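Caixa organizadora transparente

A caixa organizadora transparente é um recipiente rígido de plástico incolor, geralmente aberto na parte superior, usado para guardar e separar objetos pequenos em casas, escritórios, escolas e oficinas. Distingue-se da caixa opaca por permitir a identificação do conteúdo sem que seja preciso abri-la ou retirá-la do lugar. É comum em despensas, armários de material escolar e mesas de lanche.

Denominação

No comércio brasileiro, o objeto aparece também como "cesto organizador", "caixa de despensa" ou simplesmente "organizador". Em Portugal são correntes "caixa de arrumação" e "caixa transparente". O termo "bin", tomado do inglês, é usado em catálogos e manuais de arrumação, quase sempre para modelos sem tampa.

Materiais

Os plásticos mais empregados são o poliestireno, o polipropileno, o PET e o acrílico. O poliestireno é rígido e muito transparente, mas racha com facilidade quando cai. O polipropileno resiste melhor a impactos e tem aspecto um pouco leitoso. O PET ocupa uma posição intermediária e predomina nos modelos para geladeira. O acrílico, mais caro, aparece sobretudo em peças de exposição, como porta-joias e mostruários de balcão.

Forma e pegas

A maior parte dos modelos tem base retangular e cantos arredondados. As paredes podem ser retas, o que aproveita melhor a prateleira, ou levemente inclinadas, o que permite encaixar uma caixa vazia dentro de outra. A pega mais simples é um recorte na própria parede, perto da borda, por onde passam os dedos. Outros modelos têm alças moldadas para fora ou uma aba contínua em toda a volta.

Quando várias caixas iguais são dispostas lado a lado, é costume voltar a face com o recorte para quem as usa, de modo que cada uma possa ser puxada sem deslocar as vizinhas.

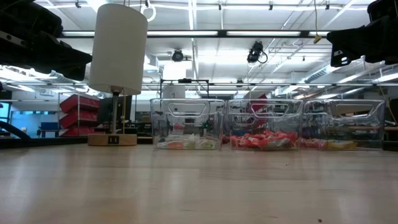 Três caixas transparentes com recorte na face frontal, sobre um tampo de madeira clara; ao lado, um abajur de cúpula branca.

Uso com alimentos embalados

Nas despensas e copas, a caixa sem tampa serve principalmente para produtos que já têm embalagem própria: balas, biscoitos, barras, sachês de chá e pacotes individuais em geral. A separação pode ser feita por tipo de produto, por cor ou por data de validade. Alimentos a granel exigem recipiente fechado e próprio para contato com alimentos.

O enchimento varia com a finalidade. Em uma caixa de consulta frequente, deixa-se espaço livre acima do conteúdo para a entrada da mão. Em armazenamento prolongado, ela pode ser preenchida quase até a borda, desde que nada impeça o empilhamento.

O manual de arrumação de Sze-wing Hsueh, publicado pela editora Jokcombe, recomenda que cada caixa receba uma só categoria e que os itens mais antigos fiquem na frente. Emmanuel Masanja, em artigo para o boletim Kurkar, discorda em parte: para ele, caixas mistas são aceitáveis em mesas de lanche, onde o conteúdo muda depressa - desde que permaneçam rasas.

Outros usos

Em ateliês e salas de aula, o mesmo tipo de caixa guarda lápis, novelos, peças de montar e retalhos. Em oficinas é menos usado para ferramentas pesadas, que riscam as paredes e podem trincar o fundo. O catálogo da Stidmont de maio listava 28 modelos transparentes, dos quais apenas 2 eram indicados para ferragens.

Limpeza e conservação

A lavagem é feita com água morna, detergente neutro e esponja macia. Palha de aço e saponáceos deixam riscos finos que tornam o plástico fosco. O álcool pode provocar microfissuras no acrílico e no poliestireno. A exposição prolongada ao sol amarela alguns plásticos. Nem todos os modelos suportam a máquina de lavar louça.

Ver também

Caixa de arrumação
Despensa
Estante aramada
Etiqueta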